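Visit to the Nultwood Workshop

May 18, 2023

It was my privilege this spring to attend the open day held by Rulline at its Nultwood workshop. Guests were received in groups of 25, and each group was given 40 minutes on the floor. I had written in advance to ask whether the disassembly cell would be running, and I was pleased to learn that it would.

Our host was Anselmo Cordeiro, who oversees the cell. He explained that the company receives retired office computers from Surico and other clients, and that its purpose is to recover parts in a condition fit for reuse. A desktop tower is laid on its side with the panel removed, and the arm works from above. Drives and expansion cards are placed upright in a printed fixture beside the case.

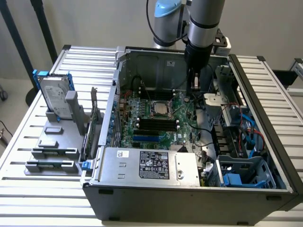
Mr. Cordeiro spoke at some length about connectors, which he considers the most demanding part of the task. Cables do not rest in the same place from one machine to the next, and a small plug must be gripped firmly without strain on the board. Several guests asked about speed. He replied that the present goal is care, and that output will be reviewed in July.

I should have liked more time for questions. The Brandão building, where the recovered parts are tested, was closed to visitors, although I understand that it may be included next year. Requests to attend should be made in writing to the Nultwood office.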